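Ticket 2297: Grasp planner returns no candidate for upright ovoid objects
Site: Bostdale
Component: Ganditz planner, wrist perception node
Opened: Monday, May 20, 2024
Reported by: Wendelin Lüthi
Assigned to: Beat Haslinger
Status: Pending review

Reported behavior
With the produce set on the white table, the planner exits with code 31 (no valid grasp). Segmentation completes normally. The same target is accepted when simulated.

Analysis
The log shows the object mask merging with the shadow beneath the fruit. The fitted ellipsoid is therefore too wide at the base, and its computed width exceeds the jaw limit. Lowering the mask threshold did not correct the fit. Build 645 contains the same defect.

Action taken
Shadow rejection was enabled in the perception node and the ellipsoid fit was restricted to the upper part of the mask. The pre-grasp pose was left unchanged.
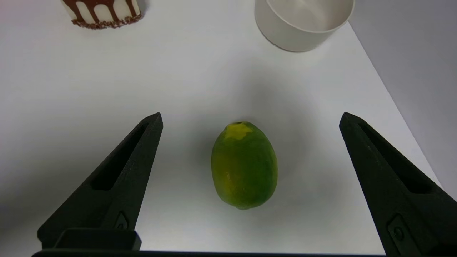 Figure 1. Wrist view, fingers open, green papaya between them.

Remaining work
Mr. Lüthi is requested to repeat test case 3 with the revised configuration and attach the planner log to this ticket.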